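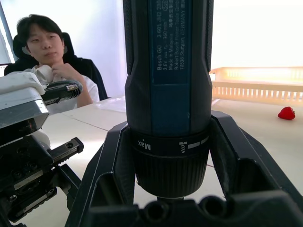 Stirnbridge tool library to move into former bus depot office

The Stirnbridge tool library will close its Wevine Road counter at the end of April and reopen in the former bus depot office on Bolger Street. The new premises have a ground-floor store, a workbench area and a separate returns hatch with its own entrance.

Members borrowed 2,457 items in the last financial year, mostly hand tools, cordless screwdrivers, sanders and wallpaper strippers. The present store holds 300 items. Larger equipment, including carpet cleaners and tile cutters, is kept at a lock-up in Fukik Lane and has to be ordered a day ahead. Both stocks will be held at Bolger Street after the move.

Loan periods are unchanged at seven days for powered tools and 14 for hand tools. The annual fee stays at £12. Late returns will be charged at £2 a day per item, replacing the current weekly charge, and the charge will stop once it reaches the price of a new annual membership.

Cordless tools must be returned with their charger where one was supplied. Mains equipment will continue to be inspected and tested between loans, and any item with a damaged lead or plug will be withdrawn until it has been repaired.

No loans will be issued during the final week at Wevine Road. Items due back in that period can be returned to the new hatch between 10am and 4pm. Existing membership cards remain valid, and reservations already made for May will be transferred automatically.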